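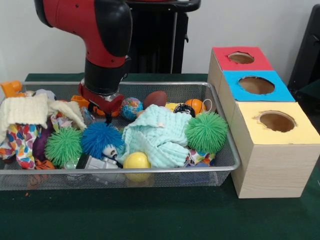
철망 바구니와 작은 장난감들

비가 그치고 나서야 겨우 책상 앞에 앉았습니다. 5월이면 이제 좀 따뜻해질 때도 됐는데 아침에는 아직 보일러를 켜게 되네요. 지난번 글에 벼룩시장에 나가 볼까 한다고 적었더니 어떻게 됐느냐고 물어보시는 분들이 계셔서, 다녀온 이야기를 좀 길게 써 볼까 합니다. (늘 그렇지만 제가 말이 많으니 차 한 잔 옆에 두고 읽어 주세요.)

우리 동네 벼룩시장은 토요일 아침마다 강가 공터에서 열립니다. 이사 오고 몇 년 동안은 사는 쪽으로만 다녔어요. 법랑 냄비도 거기서 샀고, 지금 부엌에 걸린 시계도 거기서 왔고, 한 번은 레코드판을 한 상자 샀는데 집에 턴테이블이 없다는 생각이 돌아오는 버스 안에서야 나더라고요. 남편은 아직도 그 이야기를 합니다. 그 상자는 지금도 복도 끝에 있고, 우편물 올려놓는 자리가 되었어요.

파는 쪽으로 가 보자고 한 건 옆집의 엠블라 모엔 씨였습니다. 한국에 온 지 오래되어서 저보다 시장 상인들과 더 친한 분이에요. 자리 하나를 빌려서 반씩 나눠 쓰면 어떻겠느냐고, 자기는 옷과 그릇을 낼 테니 저는 책과 아이 물건을 내라고요. 그 자리에서 좋다고 해 버렸습니다. 대답하고 나서 창고 문을 열어 보고는 잠깐 후회했지만요.

창고 정리에 꼬박 일주일이 걸렸어요. 저녁 먹고 설거지 끝내고 조금씩 했는데, 솔직히 정리한 시간보다 앉아서 들여다본 시간이 더 길었습니다. 아이가 유치원 때 그린 그림이 책 사이에서 나오면 그걸 보느라 한참, 제가 스무 살 무렵에 쓰던 수첩이 나오면 또 그걸 읽느라 한참. 수첩에 전화번호가 가득 적혀 있는데 이름 없이 번호만 덩그러니 있는 것도 있고 '파란 대문 집'이라고만 쓴 것도 있었어요. 파란 대문 집이 누구네였을까요? 며칠째 생각하는데도 기억이 안 납니다.

장난감은 생각보다 수월했어요. 중학생이 된 아이가 의외로 시원시원하더라고요. 이건 팔아도 돼, 이건 사촌 동생 줘, 이건 그냥 버려 하면서 척척 나누는데, 오히려 제가 옆에서 이건 좀 두면 안 될까? 하고 자꾸 물었습니다. 나무로 된 고크우드 기차만은 끝까지 못 내놓고 제 옷장 위 칸에 올려 두었어요. 바퀴가 하나 빠진 기차인데, 아이가 열이 펄펄 나던 밤에도 손에 꼭 쥐고 자던 거라서요. 아이는 그 밤을 하나도 기억 못 한답니다. 그렇겠지요, 저만 기억하는 밤이겠지요.

책은 어려웠습니다. 책장 앞에 쪼그리고 앉으면 왜 안 읽은 책만 눈에 들어오는지 모르겠어요. 안 읽었으니 팔 수도 없고, 읽은 책은 좋았으니 또 팔 수가 없고. 결국 같은 책이 두 권 있는 것, 남편이 회사에서 받아 온 경영 서적, 그리고 요리책 몇 권을 골랐습니다. 요리책은 앞장에 간장 얼룩이 묻어 있는 것까지 같이 넣었는데 그게 나중에 제일 먼저 나갔어요!

토요일 새벽에는 엠블라 씨의 작은 차에 짐을 실었습니다. 뒷좌석까지 꽉 차서 저는 무릎 위에 그릇 상자를 안고 갔어요. 과속방지턱을 넘을 때마다 둘이 같이 숨을 멈추고요. 자릿값을 치르고 받은 번호는 21번이었는데, 화장실에서 멀고 커피차에서 가까운 아주 좋은 자리였습니다. 커피차 이름이 셰베리라고, 간판에는 Sjöberg라고 적혀 있어서 처음에는 읽지도 못했어요. 주인 윌바 뉘베리 씨가 계피 넣은 빵을 구워서 파는데 그 냄새 때문에라도 사람들이 우리 쪽으로 걸어왔을 거예요.

해 뜨자마자 오는 손님들은 따로 있더군요. 손전등을 들고 말없이 상자를 들여다보다가, 무얼 하나 집고는 값도 안 깎고 사 가는 분들이요. 저는 긴장해서 얼마냐는 말에 더듬거리기만 했습니다. 가격표를 붙여 갈 걸 그랬어요. 엠블라 씨는 어쩌면 그렇게 자연스러운지, 손님이 접시를 들면 "그거 우리 시어머니가 아끼던 거예요" 하고는 웃고, 손님이 망설이면 하나를 더 얹어 주고, 그러면서도 절대 밑지지 않는 사람입니다.

아침나절에 기억에 남는 손님이 한 분 오셨어요. 우체나 지브린 씨라고, 근처에서 작은 영어 책방을 준비하고 있다고 하셨습니다. 제가 내놓은 책을 하나하나 펴 보시더니 밑줄이 그어진 책만 고르시는 거예요. 깨끗한 책도 많은데 왜 그걸 고르시느냐고 여쭈었더니, 앞사람이 어디서 멈췄는지 보는 게 좋다고 하셨어요. 그 밑줄들은 제가 그은 건데, 갑자기 얼굴이 화끈거려서 얼른 봉투에 담아 드렸습니다. 집에 와서 생각하니 그중에 스물몇 살의 제가 여백에 '정말?'이라고 크게 써 놓은 책도 있었어요. 아무쪼록 너그럽게 읽어 주시기를.

점심때가 되니 가족들이 많이 나왔습니다. 아이들은 돈을 쥐고 와서 참 오래 고민하더군요. 한 꼬마는 동물 그림 퍼즐 앞에 쪼그려 앉아서 엄마가 세 번을 불러도 안 일어나는데, 조각이 다 있느냐고 저한테 묻는 표정이 어찌나 진지하던지요. 전날 밤에 맞춰 봤다고, 다 있다고 대답할 수 있어서 얼마나 다행이었는지 모릅니다. 사실 거실 바닥에서 그걸 맞추느라 자정을 넘겼거든요. 200조각짜리였는데 하늘 부분이 온통 같은 파란색이라 눈이 빠지는 줄 알았어요.

오후에는 바람이 불어서 옷걸이가 두 번 넘어졌습니다. 옆자리에서 뜨개 소품을 팔던 엘주비에타 치에실라크 씨가 돌멩이를 주워다가 다리를 눌러 주셨어요. 고마워서 커피를 한 잔 사 드렸더니 이번에는 컵받침을 하나 주시고, 그래서 제가 요리책을 한 권 드리고, 그러다 보니 셋이서 물건을 주고받느라 손님이 온 줄도 몰랐습니다. 그 컵받침은 지금 제 찻잔 밑에 있어요. 겨자색인데 제 부엌에는 없던 색이라 볼 때마다 기분이 좋습니다.

그래서 많이 벌었느냐고요? 남편도 현관에서 그것부터 묻더군요. 자릿값 내고, 커피값 내고, 계피 빵을 집에 가져갈 것까지 사고, 그리고 (이건 조용히 쓰겠습니다) 맞은편에서 스탠드를 하나 사고 나니 남은 돈은 저녁에 시켜 먹은 치킨값이었습니다. 스탠드는 갓이 좀 기울었는데 불을 켜면 벽에 비치는 빛이 정말 예뻐요. 창고를 비우러 가서 또 들고 왔다고 한 소리 들었지만, 남편도 그 밑에서 신문을 읽는 걸 봤습니다.

혹시 처음 나가 보려는 분이 계시면 몇 가지만 적어 둘게요. 잔돈은 생각한 것보다 넉넉히 바꿔 가세요. 저는 아침에 큰 지폐를 연달아 받고 윌바 씨 커피차로 뛰어갔습니다. 돗자리보다는 접이식 탁자가 좋아요. 손님들도 허리를 덜 굽히고 저도 다음 날 일어날 수가 있었을 테니까요. 봉투와 신문지는 남을 만큼 챙기시고, 모자는 꼭 쓰세요. 흐리다고 방심했다가 콧등이 빨갛게 익어서 며칠 동안 만나는 사람마다 여행 다녀왔느냐고 물었습니다.

못 판 물건은 상자 하나에 모아서 아직 현관에 두었어요. 엠블라 씨는 가을에 한 번 더 나가자고 하고, 저는 그러자고 했습니다. 그때까지 안 풀고 그대로 둘 수 있을지는 모르겠어요. 어제도 지나가다가 머그잔 하나를 도로 꺼냈거든요. 손잡이가 손에 딱 맞는데 왜 팔려고 했을까 싶어서요.

아, 그리고 지난 글에 댓글로 쑥버무리 만드는 법을 물어보신 분, 잊지 않았어요. 쌀가루를 얼마나 촉촉하게 해야 하는지 말로 쓰기가 어려워서 친정어머니께 다시 여쭤보고 다음 글에 올리겠습니다. 어머니는 '손으로 쥐어 보면 안다'고만 하시니 조금만 기다려 주세요.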